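Clilton Open Day

The Clilton Open Day is a public visiting day held by the Clilton robotics workshop, a small center for research on two-armed robots. It is best known for its table-setting demonstration, in which a pair of robot arms handles dishes and cutlery on a wooden tabletop. The event grew out of private visits for parts suppliers and was first opened to the public in January. The edition held on April 13, 2024, drew 658 visitors, against 722 at the one before it.

Background

The workshop was set up by Stela Sandu, an engineer who had worked on packing machines. Its early projects dealt with sorting small parts. Household tasks were added later, at the request of the MacDonald Fund, which paid for the first pair of arms and asked that the results be shown to people outside the field. Entry is free, but visitors must book a time slot. Groups are led through by a member of staff, and each tour includes one full demonstration and a question period.

Table-setting demonstration

The demonstration uses two black arms fixed to a metal frame, one on each side of the table. Each arm ends in a gripper with two fingers. The items include a beige tray, an orange plate, and a fork and spoon with orange handles. The task for the arms is to pick up the items and arrange them on the tray. The software, called Gendo, plans the movement of both arms together so that they do not reach for the same spot. Its movements are learned from recorded runs in which a person guides the arms by hand. The set used at the open day contained 2000 such runs.
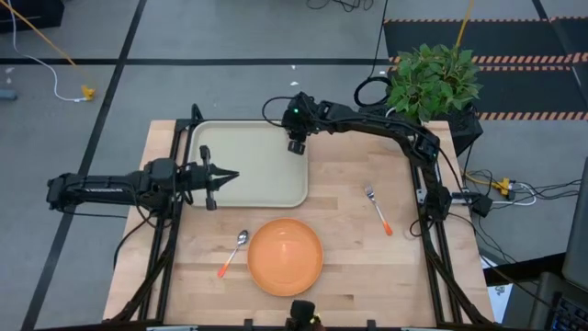 Josée Charbonneau wrote in the visitors' book that the fork was the part she would have liked to see more of, as a plate is easy to find but a fork lies flat and gives a gripper very little to hold. She asked whether the arms had been taught with one kind of fork only, and whether they could cope with the thin ones she had at home.

The staff reply, printed in the workshop's newsletter, said that only one set of cutlery had been used in training. Thinner handles had been tried but were dropped from the public program, as the grippers often closed above them without lifting anything. The newsletter gave no success rate for either kind.

Equipment

The arms are driven by servo motors at the joints. Cameras are mounted near the work area and on the arms, and their pictures are used by Gendo to find each item. A controller named Flukusix passes commands to the motors and stops both arms if either meets more resistance than expected. It replaced an older unit that could stop only one arm at a time.

The grippers are black, with broad fingers that can be removed and changed between tasks. A potted plant is kept by the table. In a second exercise, added to the program at the request of school groups, the arms work close to the plant and are meant to leave its leaves alone. Sandu has described this as harder than the cutlery task, because leaves move and change shape as the plant grows.
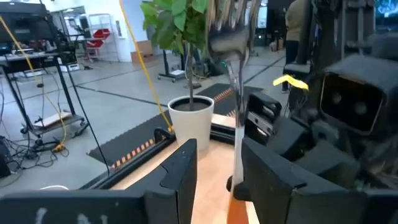
Gripper fingers in front of the potted plant, with the other arm at right.

Reception

Local coverage was mostly friendly. Several visitors remarked on the slow pace of the arms, which is set by the workshop's safety rules and is the same on open days as in ordinary work. Others complained that the question period was too short. It was made longer for later tours, and the number of demonstrations per group stayed at one. Booking for school groups is handled separately and is limited to 3 classes per open day.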